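4.2 Practice in simulation before the bench build

The arm was built in a shared workshop in Sivbridge, where bench time was limited to Wednesday evenings. Most of the early grasping work was therefore done in simulation on a desktop computer at home. We used the Ekiton simulator with a wrist camera view and a floor of large beige tiles. The objects were plain colored blocks, as in Figure 3, where a purple block partly hides a green one. Block poses were drawn at random at the start of each trial, and overlapping views were kept in the set.

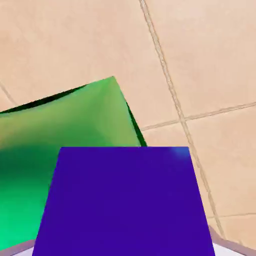 Figure 3. Simulated wrist view with a purple block in front of a tilted green object on a tiled floor.

The controller was run for 400 trials with the first set of gains. It completed the grasp in 281 of them. Most failures came when the target was partly covered and the estimated center shifted toward its visible side. We changed the estimate to use the visible corners – a small edit to the code – and repeated only the trials with overlap. Of these 151 trials, 26 still failed.

Joint limits in the model were taken from the printed parts, measured with calipers after the July rebuild. Friction was harder to set. The Rafferty servos on the real arm have some play in the wrist, and we did not model it. We added a fixed delay to each joint command instead and left the remaining error to be handled on the bench, as described in Section 4.3.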